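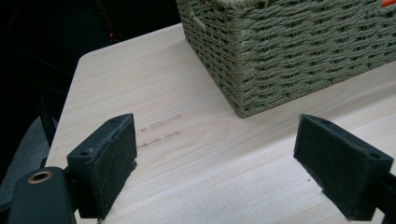
**Figure 2.** Panier rectangulaire en corde de papier torsadée, vert olive ou sauge, posé sur une table claire.

### 3.2. Circuler entre les salles : ce que racontent les festivaliers

Il nous faut revenir un peu longuement sur la manière dont le public du festival Tatuver compose sa soirée, car c'est là, nous semble-t-il, que l'enquête a été la plus généreuse avec nous. Les entretiens ont été menés en juin, le plus souvent à la sortie des spectacles, avec des gens qui avaient encore envie de parler (et parfois beaucoup !). Sur les 90 personnes rencontrées, bien peu suivaient un programme arrêté d'avance. On entre au Linero pour une lecture, on en ressort avec le conseil d'une voisine de rangée, et l'on se retrouve une heure plus tard devant un solo de danse dont on ignorait tout.

Cette circulation de bouche à oreille, que Fedoruk avait déjà repérée dans son travail sur les petites scènes, prend ici une ampleur particulière. Les six lieux du festival se rejoignent tous à pied, et le plus long trajet, celui qui mène du Linero à la salle McPhee, fait 870 mètres. Kyrylo Fedoruk parlait joliment de « spectateurs en pente douce » - l'expression nous a accompagnés tout au long du terrain, même si nous l'employons dans un sens un peu plus large que le sien.

Leandro Mateos, qui a conduit avec nous une bonne partie des entretiens, insiste pour sa part sur le rôle des temps creux. Entre deux représentations, les spectateurs s'attardent, comparent, changent d'avis. La compagnie Flatance, programmée à 22 heures dans la plus petite salle, a ainsi vu arriver un public venu presque entièrement d'un autre spectacle, terminé plus tôt que prévu. Nous reviendrons sur ce cas dans la section 5, où il sera confronté aux carnets tenus par les artistes eux-mêmes - des documents précieux, parfois très drôles, et que nous n'avons pas encore fini de dépouiller.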